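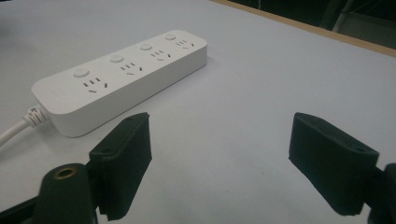

机まわりの配線整理、とりあえず手順だけ

在宅になって机の下がひどいことに。昨日半日かけてやり直したので、忘れないうちにメモ。急いで書いてるので雑です。

用意するもの
・面ファスナーの結束バンド(使い捨ての結束バンドはやめたほうがいい、あとで切るはめになる)
・マスキングテープと油性ペン
・机の裏につけるケーブルトレー。自分のはHikonの幅400mm
・メジャー、ドライバー、ぞうきん

1. 全部抜く
パソコンを落としてから。外付けHDDは取り外し操作も忘れずに。抜く前にスマホで裏側を撮っておくと戻すとき楽。自分は撮り忘れてモニターの線で20分悩んだ。

2. 掃除
どうせホコリだらけ。プラグの根元も乾いた布で拭く。濡れぞうきんは床と机だけ。焦げ跡とか変形のあるプラグはもう使わない。

3. 線に名札
両端に巻く。片方だけだと意味なし。「モニタ左」「ルータ」くらいで十分。ACアダプターは本体にも書いておく。似たような黒いのばっかりなので。

4. 仕分け
常時つなぐもの(ルーター、モニター)と、たまに使うもの(充電器、スキャナ)。たまに組は手の届くところ、常時組は奥。使ってない線が出てきたら箱へ。うちは何の線かわからないのが6本出た。

5. 容量の確認
ここは飛ばさないこと。タップの裏か説明書に合計何Wまでか書いてあるので、つなぐ機器の消費電力を足す。ヒーターやドライヤー、電気ケトルは壁のコンセントに直接。タップにタップをつなぐのもだめ。足元ヒーターが700Wあって、これは壁に移しました。

6. トレーの取り付け
天板の厚みを先に測る。ネジが天板より長いと表に出ます(経験者)。位置は奥の端から手のひらひとつぶん手前。あまり奥だと壁に当たってプラグが抜き差しできない。クランプ式なら穴あけ不要、賃貸の備え付け机はこっちで。

7. 線を戻す
太いのから順に。電源の線とLANは分けて通したほうがあとで追いやすい。余った分はゆるく8の字にして面ファスナーで軽くとめる。きつく束ねない、熱がこもるので。束ねたまま電源コードを使うなと説明書にある場合はそっち優先。昇降デスクの人は一番高くした状態で長さを決めてくだい。低い状態でやると上げたときに引っぱられる。

8. 動作確認
一つずつ電源を入れる。つかない場合はだいたい差し込みが甘い。そのあと椅子に座って足をぶらぶら、引っかかる線がないか見る。

追記 12/05/2020
Min-kyu Jinさんからメール。壁までの距離があるときは、机の脚に沿わせて縦に一本でまとめると掃除機がかけやすいとのこと。やってみたら確かに楽だった。面ファスナーを脚に三か所。
あとYolotzin Orozcoさんの質問、トレーなしでもできるか。できます。100均のワイヤーネットを結束バンドで吊るだけでもいけるけど、重いアダプターは落ちるので床置きの箱のほうが無難。箱はフタに通気の穴があるものを。

モニターアームの配線はまた別に書きまs。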